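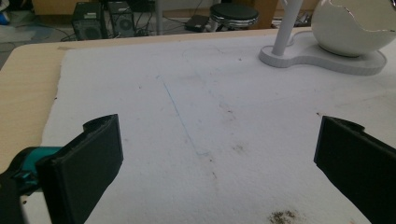 *White sheet on the wooden table.*

# Craft room safety check, July — my comments

Right, kettle's on and the list is printed. I rent the upstairs room at Gasadus for my candle and pottery-painting afternoons, and this is my own walk-round before the autumn bookings open. Ticks are fine as they are, crosses need doing!

## Getting in and out

- [x] **Front stairs clear.** Lovely and clear, and the new nosing strips are holding up really well (I stamped on every one, sorry to whoever was downstairs).
- [x] **Handrail firm.** Yes, top to bottom.
- [ ] **Fire door closes by itself.** Nearly. It sticks on the last inch unless you let it go from wide open. Reported to Kragh, job number 413.
- [x] **Back exit opens without a key.** Push bar works, bit stiff.

## Tables and floor

- [x] **Tables steady, no wobble.** I leaned on each one with my full weight and nothing shifted.
- [x] **Coverings lie flat.** Check for curled corners before anybody sits down — a curled corner and a full mug of tea is a bad mix.
- [ ] **Floor free of trip hazards.** The mat by the sink has started to lift again. I've taped it but it wants replacing, and I'd like one of the heavy rubber ones from Matadex this time.
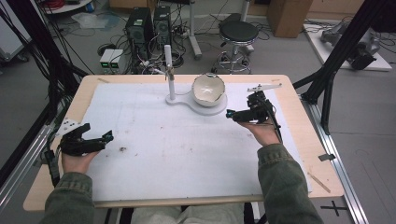

*Bowl on its stand, white paper underneath.*

## Electrics

- [x] **Plugs and leads undamaged.** All good, including the old glue gun I keep expecting to fail.
- [x] **Test labels in date.** Yes, though the one on the wax melter (label 101) is so faded I had to use my phone torch.
- [ ] **No extension plugged into another extension.** Guilty! Someone had done it behind the bookcase and I'm fairly sure it was me. Unplugged, and I'm asking for another double socket.
- [x] **Meter reading noted.** 3,048, same cupboard as ever, same spider.

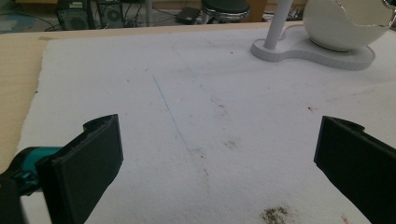

## Fire and first aid

- [x] **Extinguisher in place, pin in.** Gauge is in the green.
- [x] **Smoke alarm tested.** Very loud. Do it before people arrive, not halfway through somebody's birthday party like I did last time.
- [ ] **First aid box full.** Down to the tiny plasters that don't stick to anything. I've ordered a refill from Wokulis, plus burn gel for the candle sessions,
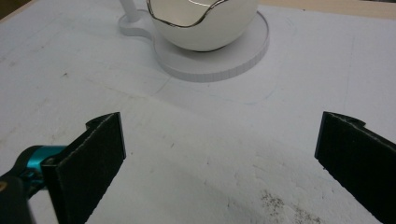
and a second pair of scissors while I was at it, as the first pair always ends up cutting ribbon.

- [x] **Numbers limit on the door.** Still says 20, still readable.

## Still to do

- Chase the fire door
- New mat
- Socket quote
- Put the refill in the box when it comes, and write the expiry dates on the lid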